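Practice Picking With the Pemton Simulator
A tabletop training package puts a two-finger gripper to work on fruit

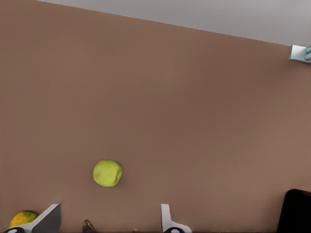
What the package includes

Pemton is a software kit from Inonent for teams that want to teach a gripper to handle loose items before they buy hardware. The base license covers 17 tabletop setups and 50 objects, most of them groceries. We ran it for two weeks in June on an ordinary office desktop.

Fruit is a good place to start. A round green citrus on open table gives the fingers room on every side. Pieces lying close to the gripper are harder, and the view from between the fingers shows only part of them.

Setup and daily use

Installation took one morning. The manual, written by Omura, is short and clear, though the chapter on finger width belongs much earlier in the book. We logged 1453 attempts, and the program saved each one with its camera view – handy when a grasp fails and you want to see why.

Lighting is soft and even, and the tabletop is plain. A real kitchen counter is busier than that. Extra surfaces come in the McGrath add-on, sold separately.

Who should buy it

Small labs and college classes will get the most from it. Support answered our questions within 8 hours. Warehouse teams should ask for a trial with their own items first – the import tool still has trouble with soft packaging.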